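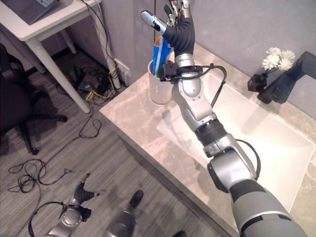 *The basin end, toothpaste in the white cup*

**tapsandtowels** - 23 December 2019
Right, opinions please! I'm trying to sort out the wash area before January. The toothpaste lives in its box, in the white cup at the back of the counter, and my other half thinks it looks daft. The flowers in the black vase are staying, so don't start.

**Zachary Beaudoin**
Box in the bin, tube in the cup. Why would you keep the box? I'd worry more about those cables under the desk with a basin that close.

**tapsandtowels**
Cables are on the list, promise. Next question - pink towel on the bar, yes or no? 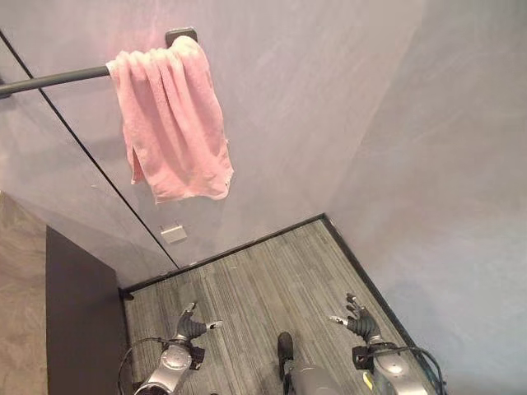 *Folded over the bar, up by the wall mount*

**mrs_presdale**
Yes to the bar. It's a lovely pink against that grey. I'd trim the bottom hem though, looks a bit frayed to me.

**Zachary Beaudoin**
Disagree, hooks every time. I've had bars in 5 bathrooms and ended up cursing all of them.

**mrs_presdale**
Hooks leave towels bunched up and they take ages to dry!! Mine were still damp after 8 hours.

**tapsandtowels**
Well, there are hooks as well, so I can go either way.
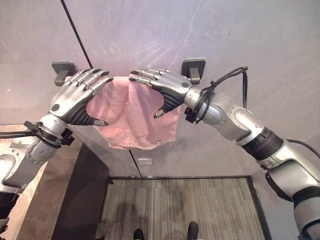

*Pink towel by the two wall hooks*

**Zachary Beaudoin**
Those are nice, the square plates. Sew a loop on the towel and you're done.

**mrs_presdale**
Flannels on the hooks, towel on the bar. I'm not budging on this one.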